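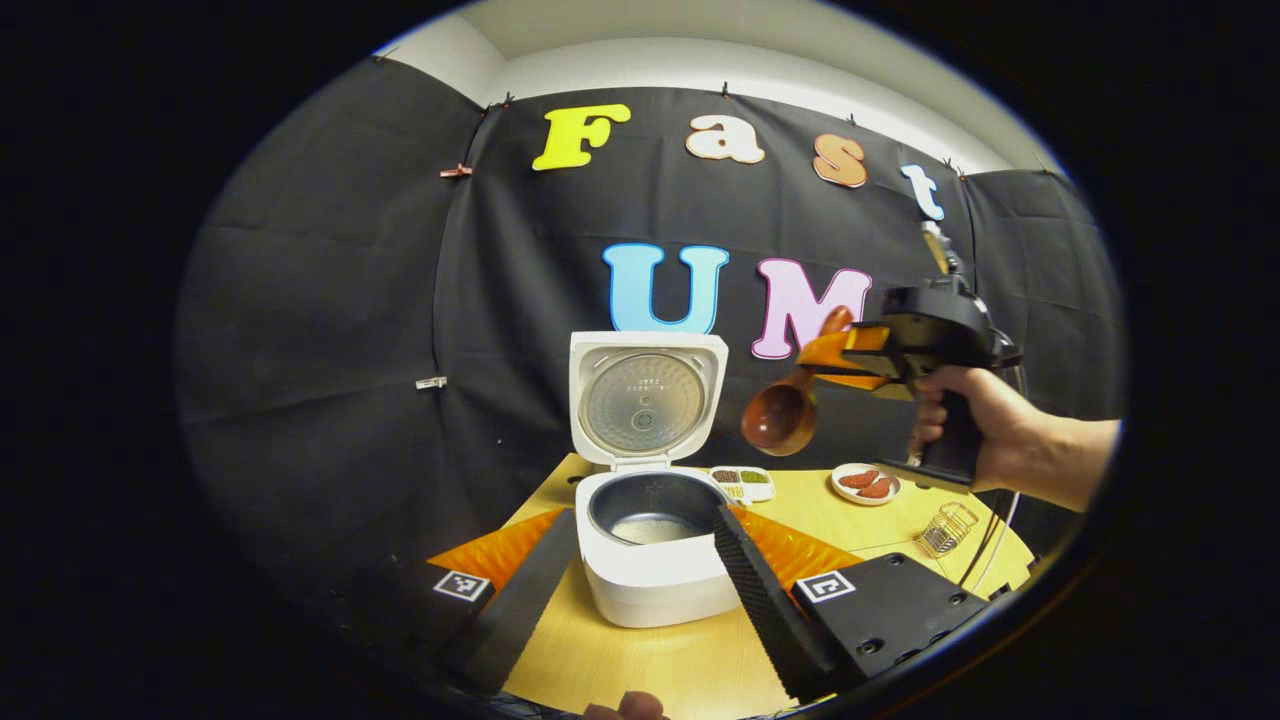
Vesela Živković says a lecture on covered markets is a lecture on drains, and if I post another thread about the roof she's muting me. So, drains get a mention this time. Further down. Be patient, Vesela.

I went to the evening talk at the architecture school last night, the one on the market hall at Demitz. 6pm start, which meant 6.20, and the seats are still the ones that fold up when you lean forward to write something.

The speaker was Teodor Grecu, who I'd only ever read before. Much funnier in person! His book on river towns is very good and very long and has almost no jokes in it.

His main point, if I've got it right: we look at Demitz as one big room, and the people who built it thought of it as a street that happened to have a lid on. The stalls came first. The columns were put where the stalls weren't.

Once he'd said that I couldn't unsee it on the plan. The bays are all slightly different widths and I'd always put that down to bad setting out (I have said so to students, more than once, sorry to all of them).

There were 691 pitches on the original drawing. By the last survey before the refit it was down to 532, and he spent a good while on the missing ones. Some were merged when families married. Some went to a staircase. A whole row was lost to a fish counter that kept growing.

OK Vesela, drains. The floor falls towards the middle aisle, and the fall is steeper on the fish side, so the two halves of the hall don't meet level. There's a long thin step where they join and every trader he interviewed had a name for it. None of the names can go on here.

Then a detour to Chou, where the market was moved indoors in one go, all on one storey with a flat floor and identical units. He was kinder about it than I'd have been. People have started putting tables out across the aisles and the management has more or less given up stopping them.

He showed two sections side by side, Demitz and Chou at the same scale, and left them up without talking for ages. I do like a lecturer who can be quiet.

Someone asked about density and he got a bit cross with the word. He said you can measure people per square metre all day and still not know if two of them can stop for a chat without blocking a trolley. He'd like a drawing that shows where you can stand still. So would I, and I've been trying to sketch one on the train this morning with not much luck.

Question from the back on Dredura, and whether the arcade there counts as a market if it's mostly phone shops now. Long answer. He thinks yes. I think no, but I'd want to go again in December when the stalls are out before I argued it with him.

My one grumble is that the roof got two slides. Two! It's 100 metres of ironwork and he whizzed past it like it was the fire escape. Vesela will be thrilled.

Reading, for those who asked: his essay on Demitz is in the Dosto pamphlet series, the thin grey one. The library copy is out (it's on my desk, I'll bring it back). Next talk in the series is on bus stations and I'm told there will be biscuits.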